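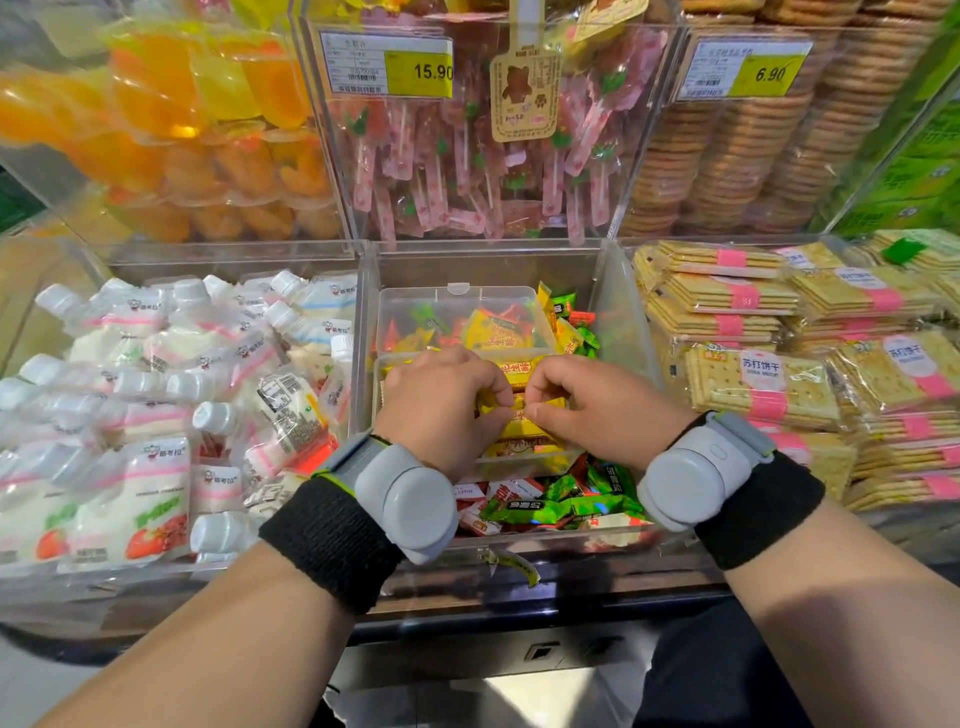
Akwood Bulk Display – Set-up and Refill Guide

Section 5: Filling the bins

5.1 Before you start

Section 4 must be complete before any product is loaded. Check that each bin sits flat on its tier and does not rock when pressed at the corners. Bins are to be clean and fully dry inside.

Stock each bin according to the current shelf plan. If the store has no plan, use the default Prindcombe layout: candy in the center of the lower tier, drink pouches to the left, crackers to the right, and jelly cups at the upper left.

CAUTION: Do not load more than 12 kg into one bin. Overloaded bins can crack along the bottom seam.

5.2 Loose wrapped candy

1. Open the carton away from the display and remove any torn or unwrapped pieces.
2. Pour the candy in slowly from a low height.
3. Level the pile by hand. Leave at least 5 cm clear below the rim.
4. If a small hinged container is used inside the bin, set it on top of the leveled candy with the tab of the lid facing the aisle.
5. Fill the container piece by piece or in small handfuls. Do not pour.
6. Close the lid and check that no wrapper is caught in the hinge.

Note: The container is meant for a selected mix or a separately priced item. Its contents must match the tag on the bin, or the container needs its own tag.

Note: Pieces that fall between the container and the bin wall can stay where they are if both hold the same product. Otherwise pick them out before the display is opened to customers.

5.3 Spouted drink pouches

1. Check each cap by hand. Set aside any pouch with a loose cap.
2. Place the first layer flat. Later layers may be heaped, and the caps can point in any direction.
3. Turn a few pouches at the front so that the printed face can be read from the aisle.

CAUTION: Remove leaking pouches at once and wipe the bin. Dried yogurt drink clouds acrylic and is hard to remove without scratching.

5.4 Packaged crackers

1. Stack the packs from the rear of the bin toward the front.
2. Keep the stacks even. Do not press packs down to gain space.
3. Rotate stock – older packs go to the front and on top.

5.5 Jelly cups

Load in batches of 20 or fewer. Check the foil or film seal on each batch. Cups may lie at any angle, but should not rise above the rim.

5.6 Tags

1. Hang the price tag from the front lower edge of the bin.
2. Where a tag must sit on top of the stock, place it on the rear stack so that it is not knocked off in normal use.
3. Compare every tag with the product before leaving the display.

Replacement tags are sold in packs under part no. 278.

5.7 Routine checks

Check fill levels at opening and again at around 3 p.m. Refill a bin when the floor of the bin shows through at the front. Empty and wash each bin before changing to a different product. For cleaning agents, see Section 6.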